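Search this manual Enter keyword Go

5.12 Clearing a one-sided grip fault (code 173)

Code 173 is raised when one finger makes contact with the part before the other and the arm continues to close. In simulation the arm does not stop by itself. On hardware the drive trips after 40 ms.

CAUTION: Do not clear the code while the fingers are under load. The part may be ejected.

1. Press Hold. Leave the gripper at its present opening.
2. Open the wrist view and set the zoom to 1.
3. Compare the gap on each side of the part.

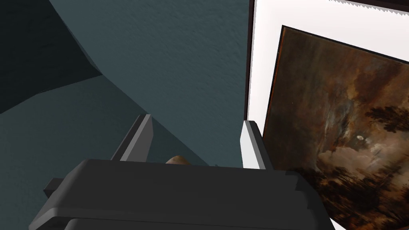

Centering error is the usual cause of code 173. It is measured at the wrist, from the midpoint between the fingers to the midpoint of the part. With the rounded tan part nearer the left finger than the right, as in this simulated wrist view, the left finger will touch first if both close at the same rate. Most of the part is hidden by the housing, so do not judge its height from this view.

4. Back the arm off along the approach axis by 40 mm.
5. Enter the lateral offset in the Zeder panel. The limit is 12 mm per side.
6. Clear the code and repeat the approach at 5 percent speed.

NOTE: If the code returns, check the finger zero positions before changing the offset again. The Prerkilness scene files load with old zero values.

Revised 15th July, G. Falcão

We use cookies to improve this site. Accept Manage settings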